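I picked staff turnover for my project because I'd just quit a job myself, and I wanted to know if I was the problem. (Spoiler for my supervisor: the survey didn't let me off completely.) The report looks at why people in their first two years at a small firm start looking for the door, and whether anything their manager does early on makes a difference.

## Who I asked

Two workplaces agreed to let me in. Cumier runs a service and assembly shop, mostly bench work with computer hardware, and Netau is a bookings call centre two suburbs over. I'd hoped for a third, Janssen, but they pulled out in September when their busy season started, which was a shame as I'd already written half the questions with their warehouse in mind.

I ended up with 44 completed surveys and eight sit-down interviews. Two more surveys came back with only the first page filled in, so I left those out. The interviews ran for half an hour each, usually in a lunch room with the microwave going, and my recordings are full of beeping.

The survey asked people to rate 12 statements on a five-point scale, things like "I know what I'd have to do to get promoted here" and "my manager would notice if I was struggling". At the end there was one open question: what would make you stay another year? I'm so glad I put that in — it gave me more to work with than the rest of the form combined.

## What people said about the work itself

I went in expecting pay to be the whole story. It mattered, obviously, and people at Netau brought it up within the first minute. But at Cumier the answers kept drifting back to learning. People who'd been shown a new task in the past couple of months rated their chances of staying much higher than people who'd been doing the same thing since they started. One person wrote that they'd "take the boring bench for a year if I knew the interesting one was next", and I've quoted that to pretty much everyone I know.
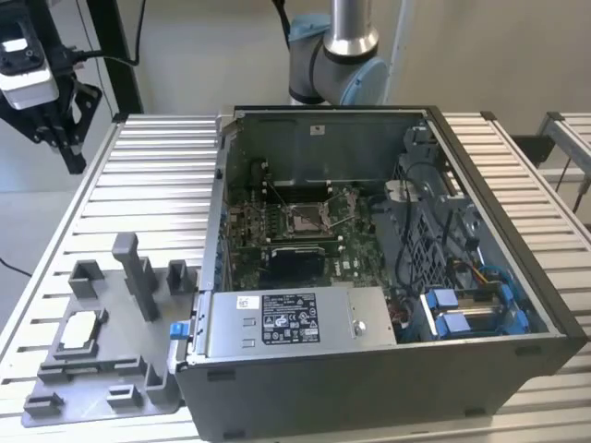
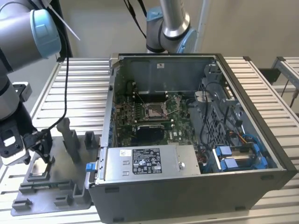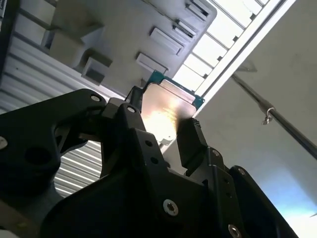 Computer hardware: an open tower, and a processor held in a gripper.

## Rosters, and the message at 9 p.m.

Rosters came up in seven of my eight interviews and I hadn't written a single question about them. Rookie error! At Netau the shifts went out by text, often in the evening, and people described planning their whole week around a phone buzzing. Several said they could live with odd hours if they knew them a fortnight ahead.

Both firms use the Steravden rostering program, so I can't blame the software for the difference. Cumier's supervisors publish further out and let people swap shifts between themselves. Netau's approve every swap by hand, and the approvals get stuck whenever a supervisor is on leave.

## Things I'd change

My sample leaned heavily towards people under 30, so I can't say much about older staff. I also only spoke to people who were still employed at each place, and the ones who'd already left would have been the most useful of all. I did ask about contacting former employees, but the privacy side was going to take longer than the semester.

The pay question was clumsy too. I asked whether people were "satisfied" with their wage, and a few ticked the middle box and wrote a small essay beside it. Next time I'd ask what a fair rate looks like to them and leave a decent space for the answer.

## Suggestions I sent to both firms

- Publish rosters two weeks out, even if a few shifts are marked as likely to change.
- Sit down with new starters at three months and talk about what they'd like to learn next.
- Name a backup person for approving swaps.

Cumier has asked for a copy of the full results. I haven't heard back from Netau yet, and I'll add their comments as an appendix if they arrive before the marking deadline.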